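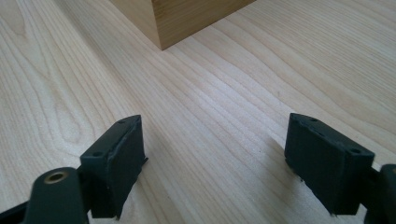 Where do locals shop for gifts in Parkthorpe besides the mall?

Go to the Getar Street end of downtown. Most of the small stores are in the four blocks between the ferry dock and the old post office, and the mall shuttle stops right there.

More details from me, the asker: in town one afternoon in November, no car, staying near the dock. Need something for my mother in law and something for two teenagers. Budget is $135 total. Not looking for T-shirts or magnets. Also do stores close early that time of year??

2 answers

Edivaldo Teixeira
Lived here 11 years. Start at De Luca, it's the food shop on the corner of Getar and 2nd. Jams, smoked salt, local honey, they'll pack it for a flight if you ask at the register. Get there before 3 pm, the line gets bad after the ferry comes in. Then walk uphill to Dresia for the teens. Socks, posters, used records in the back room, cheap earrings. Upstairs is pricier, skip it unless you want pottery.

Hours: most places close at 5 in the off season, Dresia stays open till 6. De Luca used to do late Fridays, not sure they still do so call first. The covered market is weekends only after October and half the stalls dont bother showing up. If your there on a weekday forget it.

Sales tax gets added at the register so $135 is more like $125 worth of stuff. Parking not an issue for you obviously but for anyone else reading, the lot behind the post office is 2 hours max and they do ticket.

harborkid
mall is fine tbh. bookstore on the lower level has local stuff by the door, and its open til 9. shuttle back to the dock is free, last one 8:40 I think

Comment from the asker: thanks both. Will try De Luca first then the record place. Does anyone know if Dresia takes cards

Edivaldo Teixeira: yes, $10 minimum

Page viewed 2,966 times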